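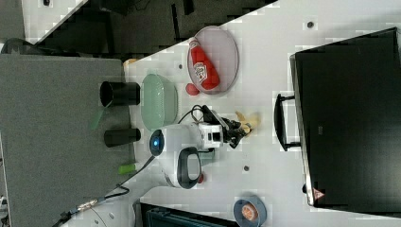

3. Auswertung der Partnerschaft mit Tapia

Seit acht Jahren unterhält Tollelau eine Städtepartnerschaft mit Tapia. Unser Projekt sollte klären, was davon bei den Bürgern ankommt. Grundlage waren die Jahresberichte des Vereins Tarnico und eine eigene Umfrage. Von 1.143 verschickten Fragebögen kamen 621 zurück.

Die Berichte sprechen durchgehend von »gelebter Freundschaft«. Belegt sind für das letzte Jahr zwei Begegnungen – ein Delegationsbesuch im Oktober und ein gemeinsames Essen. Wer dort mit wem gesprochen hat, steht nirgends. Den Schüleraustausch über die Plattform Stikero führt der Verein als laufend, Teilnehmerlisten haben wir trotz Nachfrage nicht erhalten.

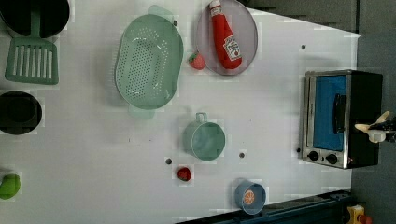

Abb. 2: Spielküche mit Topf, grünem Pfannenwender und hellgrünem Sieb

Viele Befragte kannten zwar den Namen der Partnerstadt, waren aber nie bei einer Veranstaltung. Ob die Partnerschaft Vorurteile abbaut, wie der Verein schreibt, lässt sich mit unseren Daten nicht zeigen. Wir bezweifeln es eher. Geantwortet haben vermutlich vor allem Leute, die das Thema ohnehin interessiert.

Stand: 10. Mai 2025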